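Umspuranlage Custhorpe

Die Umspuranlage Custhorpe ist eine Anlage des Schienengüterverkehrs an der Binnengrenze zwischen zwei Spurweiten. Betreiber: Le Roux Terminalbetriebe. Lage am östlichen Rand des Güterbahnhofs Custhorpe, Zufahrt über die Strecke nach Bretance. Die Anlage dient dem Umschlag von Containern und - in kleinerem Umfang - dem Achstausch an Kesselwagen. Personenverkehr gibt es nicht, die alten Bahnsteige sind abgetragen.

Geschichte

Erste Planungen noch unter der damaligen Staatsbahn. Zunächst nur ein einzelnes Ladegleis mit Handkran, Umladung sackweise. Mit dem Containerverkehr dann Ausbau in zwei Stufen: erst die befestigte Ladefläche, danach der Portalkran. Die zweite Stufe verzögerte sich mehrfach, Streitpunkt war die Kostenteilung zwischen Bahn und Hafen Irora. Einigung schließlich im November, Baubeginn im Frühjahr darauf. Der Handkran blieb noch eine Zeit lang in Betrieb, vor allem für Holz.
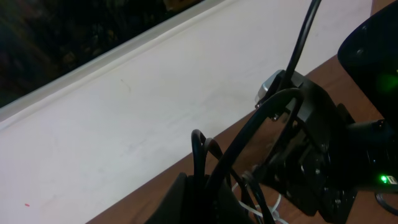

Nach der Übernahme durch Le Roux wurden die Gleise neu nummeriert. In älteren Fahrplanunterlagen steht deshalb oft noch die alte Zählung, was bei Quellenangaben zu beachten ist. Gleis 3 alt entspricht Gleis 7 neu. Das frühere Stellwerk ist außer Betrieb, die Weichen werden aus Bretance ferngestellt.

Gleise und Technik

Breitspur im Norden, Normalspur im Süden, dazwischen die Kranbahn. Längstes Ladegleis: 1.197 m. Damit können Ganzzüge in den meisten Fällen ungeteilt behandelt werden, nur die langen Breitspurzüge müssen vor der Einfahrt getrennt werden. Der Portalkran überspannt vier Gleise und eine Lkw-Spur. Abstellfläche für 500 Standardcontainer, davon 20 Plätze mit Stromanschluss für Kühlcontainer.

Achstausch in der Halle am Westkopf. Wagen werden angehoben, Drehgestelle ausgerollt, neue untergeschoben. Bremsprobe danach vorgeschrieben. Die Halle ist nicht beheizt, bei starkem Frost ruht der Betrieb teilweise. Automatische Umspurung, also Radsätze mit verstellbarer Spurweite, wurde erprobt aber nicht eingeführt: zu wenige geeignete Wagen, und die Wartung der Verriegelungen galt als zu teuer.

Elektrifiziert ist nur die Normalspurseite, und auch die nur bis zum Einfahrsignal der Kranbahn. Dahinter Dieselrangierloks. Auf der Breitspurseite durchgehend Diesel.
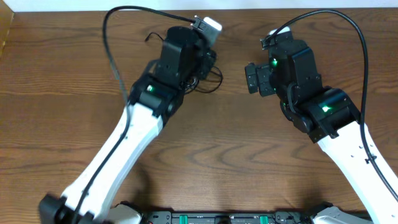 Verkehr

Hauptrelation ist Irora - Custhorpe - Bretance. Westwärts überwiegend Maschinenteile, Haushaltsware und Reifen, ostwärts Papier, Chemieprodukte und viele Leercontainer. Das Ungleichgewicht der Richtungen ist seit jeher das größte Problem der Strecke; Leercontainer belegen zeitweise mehr Plätze als beladene. Wöchentlich verkehren 57 Güterzüge, beide Richtungen zusammen. Die Ankünfte häufen sich in der Nacht, die Kranschicht beginnt daher um 22 Uhr.

Zollabfertigung erfolgt auf dem Gelände. Frachtbriefe werden elektronisch vorgemeldet, Papier wird nur noch bei Gefahrgut und Veterinärware verlangt. Plomben werden auf der Breitspurseite geprüft, vor dem Umschlag. Beschädigte Plombe heißt: Container auf Gleis 9, Gewichtskontrolle, neue Plombe. Das dauert ereblich länger als der Umschlag selbst.

Häufige Fragen
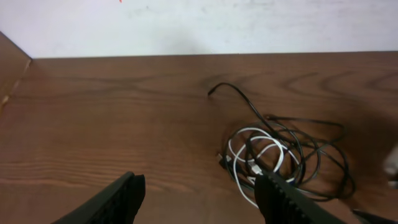 Warum werden die Container umgeladen und nicht die ganzen Wagen umgespurt?

Weil das Umsetzen per Kran schneller geht und die Wagen auf ihrem eigenen Netz bleiben können. Der Achstausch lohnt sich nur bei Ladung, die sich schlecht umfüllen lässt, in Custhorpe sind das fast nur Kesselwagen.

Ausbau

Vorgesehen sind ein zweiter Portalkran und die Verlängerung der Breitspurgleise nach Osten. Für den Kran liegt die Genehmigung vor, für die Gleise noch nicht - dort quert eine Landstraße, Brücke oder Unterführung ist strittig. Eine Elektrifizierung der Breitspurseite wird von Irora gefordert, im aktuellen Programm ist sie nicht enthalten.

Siehe auch

Güterbahnhof Bretance
Hafenbahn Irora
Spurwechselbahnhof
Liste der Umschlaganlagen mit Breitspuranschluß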